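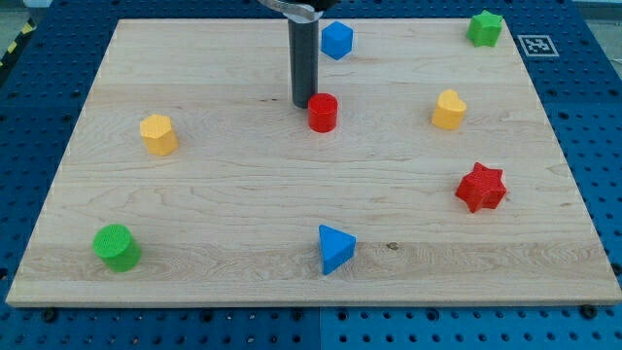
Oiling a maple board that's going to be used as a table top

Posted in Timber and Finishes by lurow_shed
4th March

I've got a laminated maple panel that will become the top of a small table for the kids' corner at the Kokthorpe community hall. It's glued up from strips, sanded to 240, and at the moment it is completely bare. The people who will use it are mostly under six and treat every surface as a plate.

My first thought was food-safe mineral oil, as I had half a bottle left over from a chopping board. My neighbour says mineral oil never dries and I'll be giving the district's toddlers a light basting. He favours polyurethane, but he favours polyurethane for everything, including a ukulele.

What I'd like is something that keeps the pale colour, doesn't feel like a bowling alley, and can be touched up without hauling the whole thing home. Budget is modest. I was also told to finish the underside, which seems like a lot of effort for the benefit of chewing gum.

Tools on hand: random orbital sander, a drawer of old T-shirts, one good brush that I'm not allowed to use.

Kokkonen

Do the underside. Same product, same number of coats, same day if you can manage it. A panel sealed on one face takes up moisture on the other and cups, and then you own a very shallow bowl. Ends too, as end grain drinks about as much as my brother-in-law.

For the finish I'd use a water-based hardwax oil in the "natural" or "raw" tint. The ordinary oil-based ones will push maple towards yellow. Whether that matters depends on how attached you are to pale. Mine went the colour of weak tea by September and I've made my peace with it.

Method, for what it's worth:

Wipe it over with a damp cloth first to raise the grain, let it dry overnight, then knock it back lightly by hand with 240. Stop there. If you keep going to 600 because it feels lovely, you'll burnish the surface and the oil will sit on top looking at you.

Thin coat, work it in with a white pad, wait ten minutes, wipe off everything that will come off. Then wipe off the rest. Second coat the next day. Most of the sticky tables I've been asked to fix were sticky because somebody felt generous.

Leave it at least a week before the kids get it. The tin will say dry in four hours, and so it is, in the way that a teenager is tidy. Cured is a separate matter.

Spread your oily T-shirts out flat on the concrete or drown them in a bucket. Don't ball them up and put them in the bin. I used to think this was an old blokes' tale until I lost a bin and most of a fence.

Totarlow Handyman

just use poly mate. two coats satin done by lunch. oil is for people with spare weekends

lurow_shed

Thanks both. I showed my neighbour the second reply and he's printed it.

Gone with the hardwax oil. Tried it first on an offcut, one half water-based and one half the ordinary stuff, and the ordinary half did go noticeably more golden, so water-based it is. The small tin was dearer than I'd hoped but I've barely made a dent in it.

One follow-up: how do I fix the top to the frame? I was going to run screws straight up through the rails.

Kokkonen

Not straight up, or not tightly. Solid timber moves across the grain with the seasons and if you pin it rigidly it'll split or drag the frame out of square. Use figure-eight fasteners or those little Z clips, or else slot the screw holes so there's somewhere to go. For a 500 mm wide top I'd allow a couple of millimetres each side.

And check the length of your screws against the thickness of the top before you start. I have a coffee table with a small brass surprise in the middle of it.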